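Category: Interiors and Furnishing > Student Texts > Part 2

Chapter 7
Surfaces and Light

Before you start

You'll want the sample boards from the last chapter, a desk lamp with a bendy neck, and a notebook. Pencil, not pen. If you skipped the section on paint, go back and do at least the bit on undercoats, it comes up again.

What the chapter covers:
– gloss, satin and matt, and how to tell them apart without the tin
– why wood looks different at each end of the day
– glare, where it comes from and what to do with it
– picking a finish for a room that already exists

Key words: sheen, grain, glare, highlight, diffuse, cast, lux. Learn the spellings now. Most are in the back of the book.

7.1 Why begin with light

A customer walks into a showroom, likes a table, takes it home, hates it. Same table. The showroom had strong lamps overhead and white walls. The dining room at home has one north window and a green carpet. Most complaints about colour are complaints about light, and a good furnisher asks about windows before talking about wood.

The furniture shop Rizzi in Trostano is our running case for this part of the book. Long narrow shop, window at the street end only. Tables near the glass sold quickly and the same model at the back sat there for months. The owners moved the stock round twice before they thought of moving the lamps. We come back to their lighting plan at the end of the chapter, so keep your notes together.

So, first idea. A surface has no fixed look. It has a look in a given light, from a given seat. Write that at the top of your page.

Second idea, and students often miss it – the light in a room is partly made by the furniture. A big orange-brown floor throws a warm cast up on the skirting and on the lower half of a white wall. A red sofa will do it to a person's shirt. Check this yourself with a sheet of plain paper held near something strongly coloured. Move the paper in and out slowly.

7.2 Levels of sheen

Sheen is how much a surface behaves like a mirror. Matt at one end, high gloss at the other, and the trade names in between are a mess. One maker's satin is another maker's silk, and eggshell can mean nearly anything. Go by eye and by sample, never by the name alone.

Matt: scatters light in all directions. Hides dents. Marks easily, some of the cheaper ones can't be wiped at all.

Satin: soft highlight, blurry edges. Most household tables are somewhere in here. Forgiving, easy to live with, shows the grain fairly well.

Gloss: sharp highlight, you can make out the shape of the window in it. Shows every fingerprint and every fault in the sanding underneath.

Polished metal sits past the end of the scale. It takes nearly all its colour from whatever is near, so a chrome leg under a brown table looks brown in parts, and the same leg on a blue rug looks blue. Students who draw chrome as plain grey lose marks for it every year.

When you look at wood, seperate three things in your mind: the colour of the timber, the lines of the grain, and the light lying on top. A pale patch on a tabletop may be bleached wood or may be just the window. Move your head. If the patch moves with you it is light. If it stays put it is in the wood, and you have a different problem.

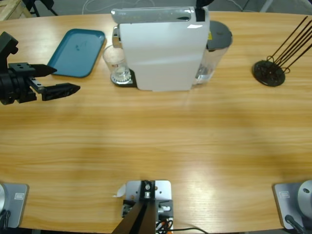
Fig. 7.1 Reflected light on a tabletop, streaky grain in honey and amber. Compare Fig. 7.2, the chrome picking up the wood around it.
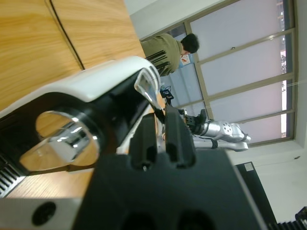

7.3 How much light is enough

Measured in lux. You can hire a meter or use a phone, though phones vary a lot and shouldn't be trusted for anything you sign. A quiet sitting room in the evening might be 100 lux and plenty of people find that pleasant. For close work, sewing say, or fine repairs, up to 1000 lux on the work itself. Not the whole room. Just the work.

A glossy top under a strong lamp gives glare. Signs of it – people shift their chair, turn a book sideways, or drape a cloth over half the table. Three cures, in order of cost: move the lamp, shade the lamp, change the finish. Try them in that order. Clients always want to jump to the last one.

Rounded edges need a look too. On a curved edge the highlight thins to a line and follows the curve, and on a badly finished one it wobbles. Quick test of workmanship, takes seconds. Run your eye along it, then your thumb.

Practical 7A

Work in pairs. You need 2 samples of the same timber, one matt and one gloss, and the desk lamp. The Vimia boards in the Bretari sample box are fine for this, or use offcuts you have varnished yourself.

Put both samples flat, side by side. Lamp high and straight above. Note what you see. Lower the lamp to one side until the light skims accross. Note again, grain especially. Then swap seats with your partner and do the whole thing over from the other side.

Draw each highlight as a shape. Don't name the finish until the drawing is done.

Keep the drawings. They are needed for Practical 7C, where the lamp is swapped for a window and you do it morning and late afternoon.

Next: 7.4 Timber colours and how they age

Bretari Student Texts | Page updated 21 May 2022 | Contact the editors | Copyright Bretari, all rights reserved | Back to top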